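Bimis: vocabulario doméstico español con notas de uso

Versión 3. Mantenimiento: Oskari Ahonen. Revisión de las entradas: Seren Lloyd.

Qué contiene

Bimis es una lista de casi 2.000 palabras y expresiones del hogar, recogidas para personas que aprenden español y ya tienen un nivel intermedio. Cada entrada lleva una definición corta, una frase de ejemplo y, cuando lo conocemos, el nombre que se usa en otras regiones. El español no es mi lengua materna. Empecé la lista en una libreta, cuando vivía en un piso compartido y no sabía pedir el escurridor.

Los datos están en un archivo de texto separado por tabuladores, con codificación UTF-8. La primera línea contiene los nombres de las columnas. No hay comillas alrededor de los campos, y dentro de un campo no aparece nunca un tabulador.

Columnas

lema: la palabra en singular, con su artículo.
tipo: sustantivo, verbo o locución.
estancia: una de las 7 estancias de la casa (cocina, baño, dormitorio, salón, entrada, lavadero, trastero).
definicion: una frase, sin punto final.
ejemplo: una frase completa, con punto final.
variantes: otras palabras para la misma cosa, separadas por punto y coma.
region: código de la variante, en el mismo orden que la columna anterior.
nota: texto libre, muchas veces vacío.

El nombre de la columna «definicion» se escribe sin tilde. Lo mismo vale para «region». En la versión 2 llevaban tilde y algunos programas de hojas de cálculo las leían mal. 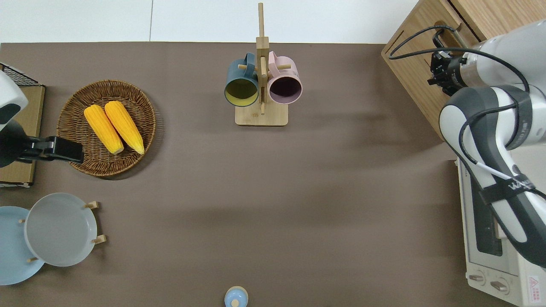 Las variantes regionales son la parte más difícil de la lista y también la más incompleta. Distinguimos 11 códigos de región, pero el reparto es muy desigual: las entradas de España están bastante completas y las del Caribe casi vacías. Cuando una persona nos envía una palabra, le pedimos el lugar donde la aprendió y no solamente el país. Un buen caso es el objeto de madera con un poste y unas clavijas a los lados, del que cuelgan por el asa una taza verde azulada con el interior amarillo mostaza y otra rosa pálido. Lo tenemos como «el portatazas», con «el árbol para tazas» y «el colgador de tazas» en la columna de variantes. La palabra «taza» tiene su entrada propia, y «tazón» otra, con una nota que remite a la primera. Si usted dice otra cosa en su casa, nos interesa mucho.

Cómo se hizo la revisión

Seren Lloyd leyó todas las frases de ejemplo en voz alta y marcó las que sonaban a traducción. Yo las escribí de nuevo y se las devolví. Algunas hicieron este camino tres veces. Las entradas del lavadero se revisaron las últimas, en octubre, y pueden tener todavía errores de concordancia.

Una parte de las definiciones procede de Manninen, un glosario anterior que preparé para mis compañeros de curso. Estas entradas llevan la letra M en la columna de nota.

Limitaciones conocidas

No se incluyen marcas comerciales, aunque se usen como nombre común.
Los diminutivos aparecen solamente si tienen un significado propio, como «mesilla».
No hay transcripción fonética ni audio.
El género de algunas palabras cambia según la región («el sartén», «la sartén»). En estos casos el lema lleva el género más usado en España y la otra forma va en variantes.
La estancia es una decisión nuestra. «Cubo» está en lavadero, pero podría estar en cocina.

Uso y correcciones

Se puede copiar, imprimir y modificar la lista para la enseñanza, también en cursos de pago, siempre que se mencione el nombre Bimis y el número de versión. Para usarla dentro de un diccionario publicado, escríbanos antes.

Las correcciones se envían con el lema, el texto actual y el texto propuesto, una por mensaje. Contesto normalmente los viernes por la tarde.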